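4.2 The stack as a holding position

Share 2 Comments 2

Most of the kitchens in our study had a dishwasher, a sink, or at the very least a person who had been told it was their turn. What they also had was the stack: plates piled on the worktop after a meal, where they might stay until somebody needed the worktop. Earlier writing on domestic order tends to treat the stack as a stage in washing up. Our participants treated it as a destination.

In the October diaries, stacking was almost always entered as a finished job. "Did the plates," wrote one respondent in the Nerkireck flats, of plates which by her own later entry had moved from the table to the counter and no further. We do not think she was being dishonest. A stack takes up the floor space of one plate, it has a top and a bottom, and it looks from the doorway like the work of a responsible adult — a good deal of credit for ten seconds of effort.

The order of plates within a stack deserves more attention than it has had. Households with one matching set gave us little to work with. Households with mixed crockery, built up through marriages, house moves and the Heiskanen market stall, produced layers that could be read almost as a seating plan. Figure 3 gives a mixed stack of this sort, with a flowered oval plate on top, a teal-blue one under it and a tan one at the base. The fork has been left on the uppermost plate, a practice we coded as "crowning". 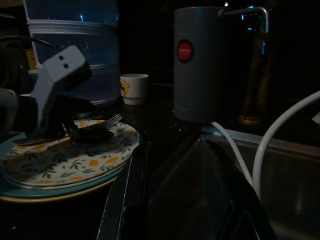 Figure 3. Mixed stack on a dark worktop, crowned, with a fork and small specks of crumbs or food on the top plate.

Kwabena Nartey objected to the term when an early draft was read aloud, saying that where he grew up a fork left on the pile meant only that the last person had finished eating, and that the authors had plainly never shared a house with brothers. We have kept the code but accept the point. Crowning may record who ate slowest and nothing grander.

A second matter is scraping. Several respondents held firm views on whether a plate should be scraped before it joins a stack, and rather fewer held to them after nine in the evening. The consequence is well known to anyone who has picked up the second plate down: whatever is on the face of one plate is soon on the back of the next, and both sides now need washing. Xuelian Dai's diary calls this "paying twice", and goes on to describe her doing it again the following night.

We found no household in which the stack was taken apart in a different order from the one in which gravity suggested. This was the least surprising result of the study and the only one on which all the authors agreed straight away. The question of who takes it apart is left to section 4.3, where agreement was harder to come by.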